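# Inbridge Bin-Picking Kit for Robotics Clubs

A metal bin, a set of colored blocks and a season's worth of challenges for your arm team!

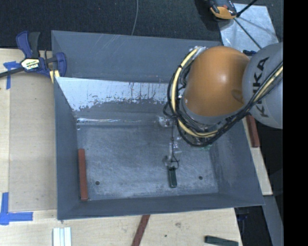
## What's in the kit

- 30 blocks in red and green
- Bench layout sheet for marking out with blue tape
- Coach's guide by Rommel Umali, with 5 practice rounds

Clamp the bin down before the first run – students love to go fast. Most clubs get through setup in around 2 meetings, and then the real fun starts (ours still argue over grip angles!).

Order no. 229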